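September, just after lunch

Second go at the walnut oil finish today, and I'm so much happier with it! Senthil was right that I'd been rushing (he usually is, annoyingly). I left 8 hours between coats and cut back with 3000 grit by hand, no machine. 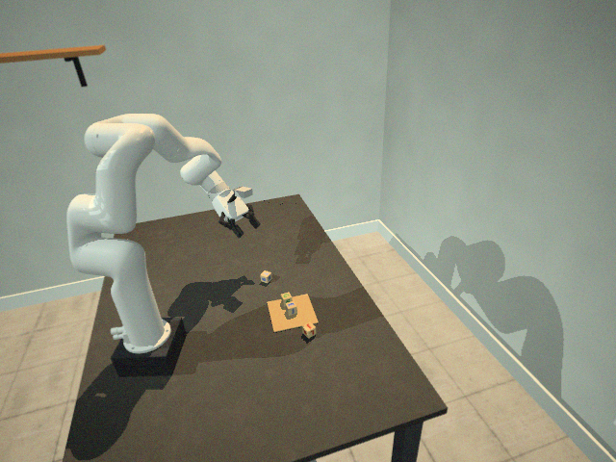

Colour is still the bit I can't settle. Brandeck oil goes a touch orange on our offcuts, Azar stays cooler but needs an extra coat. What I'm after is a deep dark brown, like that big rectangular table top with the white arm over it. Lakshmi thinks a drop of stain in coat one would do it, so I'll try 3 test strips tonight.

2 comments 8 shares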